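What I Learned Touring Daycares With a Toddler on My Hip

The first daycare I ever toured had a fish tank, a reading nook shaped like a boat, and a director with the calmest voice I've ever heard. I was sold before I'd taken my coat off. My husband was already asking about parking. We were in and out in fifteen minutes, and on the drive home I realized I couldn't say how many adults had been in the toddler room, or where the back door went, or what happened at pickup if somebody other than us showed up.

So we went back. And then we went to a bunch of other places, through most of a wet May, with our daughter chewing on the brochures. I turned into the mom with the notebook (you know her, you've been stuck behind her on a tour) and I'm not even a little sorry.
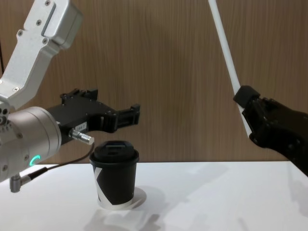
Go when it's messy

Every center wants to show you around at ten in the morning, when the kids are fed and somebody's singing. It's lovely! It also tells you very little. Ask to come at drop-off, or in that long stretch before pickup when everybody is tired and half the shoes are missing.

At the Denditz center, which ended up on our short list, I came by at 5 p.m. and stood in the hallway for most of the handover. Two kids were crying, one was wearing somebody else's hat, and the woman at the door still stopped every single grown-up and checked them against her sheet. She made one grandfather wait while she called upstairs. He grumbled. I wanted to hug her.

Her name is Malathi Gowda and she has run the toddler room there for years. When I told her I'd been impressed, she looked at me like I'd complimented her on breathing.

"The handover is when things go wrong," she told me. "One person thinks the other person has the child. So we say the name out loud, and the other person says it back."

I've since started doing this with my husband at the grocery store. "You have her?" "I have her." He thinks it's ridiculous, and he does it anyway.

Ask about the outings

I'll admit I hadn't given field trips any thought. She was barely walking, so where were they going to take her? Well, the park, for one thing, and the library, and in summer the splash pad across a fairly busy street. Even the baby rooms go out in those long buggies with all the seats.

You want to hear how they count heads, and how often, and who does it. The answer I liked least came from a very nice man at a place near the Kozłowski bakery, who said his staff "just kind of know." The answer I liked best was boring and long and involved a clipboard. They count at the door, they count at the curb, they count when they get there, and a different person does the count coming home.

Ask how many adults go along, too, and whether that includes parent helpers. A parent helper is usually watching one kid, which is hers. I say this as a parent helper.

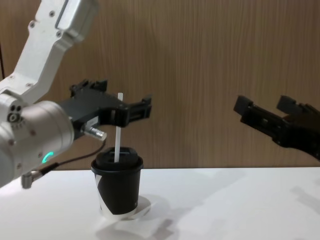

The other thing to ask is who carries the phone list. At one center it lived in the office, in a binder, so anyone out at the park would have had to call the office to get my number. They were sweet about it when I pointed this out, and I hope they've changed it, but we'd crossed them off by then.

About those apps

Almost every place we saw uses some kind of app now. Ours is Jekico, and my sister's daycare in the next town has Avov. You get a little ping for naps and diapers and half a banana. I love the pings. I have been known to check them in meetings.

But I'd be careful about letting the app do your worrying for you. My friend Jagadeesh Rao, whose son is a year ahead of ours, got a cheerful message one afternoon that his boy was down for a nap, at a time when the boy was sitting in Jagadeesh's own back seat eating crackers. Somebody had tapped the whole row. No harm done, and the teacher was mortified, but it stuck with me. The tablet only knows what a tired person told it.

So ask what happens on paper, or out loud, when the Wi-Fi drops. If the director has to think hard about it, write that down.
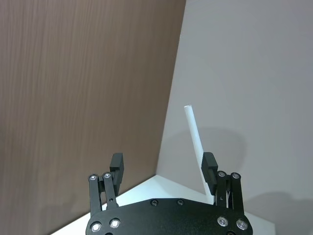

Page last modified in May

Money, since everyone asks

We paid almost $2000 a month for the spot we took, and I know people who pay more and people who pay a lot less. I can't tell you the expensive ones were better. The priciest place on our list had a 40-family waitlist and a gate that didn't latch. I mentioned the gate to the director and she said oh, it sticks in the damp. I went back on a dry Saturday, for their open house, and it still didn't latch.

Read the late fees before you sign. Read the part about sick days twice, and find out whether you pay for the week they close in summer (we do, and I'm still mad).

And bring your kid along if you can stand it. Mine screamed through one entire tour and I was so embarrassed I nearly left. Then one of the teachers sat down on the floor a few feet away and started stacking cups, without looking at her at all. Took a while. By the end my daughter was knocking them over and yelling for more, and I was over by the cubbies, asking where I could put her name on the list.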